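4.2 Why households leave the match on the table

We come now to the part of the study that gave us the most trouble, and also, we think, the most to talk about. The plan at Soswood, a mid-sized manufacturer on the edge of Nakville, changed its rules in November. Before the change, a new employee who wanted to save for retirement through payroll had to fill out a form and pick a rate. After the change, new employees were signed up at 2 percent of pay unless they said no, and the company matched those contributions dollar for dollar up to the first $2,000 a year. People who were already working there were left as they were, and they could join, raise their rate or stay out, just as before.

That last group is the one we follow in this section. It would be easy to suppose that workers who see their newer colleagues being enrolled would take the hint and sign up themselves, and a few of them did. Many did not, though, and when we sat down with the payroll records we were struck by how little their choices had to do with the size of the match. A worker who stood to gain the full $2,000 was hardly more likely to join than one who could only have gained a small part of it. Earlier work on tax-deferred saving has tended to treat the match as a price, and to ask how strongly people respond when that price gets better. Our records suggest that for long-serving staff the question of price often never comes up at all.

The interviews help here. Anjani Teoh carried out 11 of them, most in the break room before the early shift and one, at the worker's own request, over the phone on a Sunday. We had planned on half an hour apiece, and nearly all of them ran longer, which we were glad of. Again and again people began by telling us about something other than retirement: a transmission that had given out, a daughter's braces, a property tax bill that had arrived higher than the year before. One man who had been with the company since leaving high school put it to us this way: "I know it's free money. I just can't be without the part that isn't free." We have come back to that sentence many times in writing this paper.

What he was describing is a shortage of ready cash, and it shows up in the survey too. We asked each person how they would pay for a sudden expense of $3,000. Those who said they would use savings were mostly in the plan already. Those who said they would borrow from family, or put it on a card, or simply did not know, were mostly out of it. We do not want to lean too hard on this, as people who like to save will tend to have both kinds of account, and our survey cannot pull the two apart. Still, the pattern held within pay grades and within age groups, and it was there among homeowners and renters alike.

Taxes enter the story in a way we had not expected. A worker in a low bracket gets only a small break today from a pre-tax contribution, and may face an added tax for taking the money out early. Several people knew about the second part and very few knew about the first. When Suryani Tjoa walked them through a sample pay stub, showing how much take-home pay would drop at a 2 percent rate, the drop was smaller than most had guessed – in a couple of cases it was less than half of what they had told us. Whether such a talk would change what people go on to do is another matter, and we did not test it.

There is also the plain business of paperwork. The plan's records are kept by an outside firm, Fendelar, and the workers who wanted to join had to set up an account on its website before they could choose a rate. Chong, the smaller company we use for comparison in Section 5, takes the same request on a paper card handed in at the front office. We say more about that difference later on, and we ask the reader to keep it in mind, as it bears on how far the results from one workplace can be carried over to another.
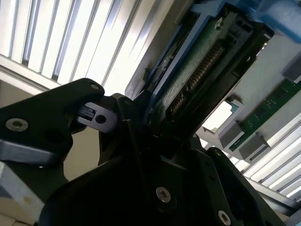
Figure 3. Black gripper and a circuit module in a bright blue holder.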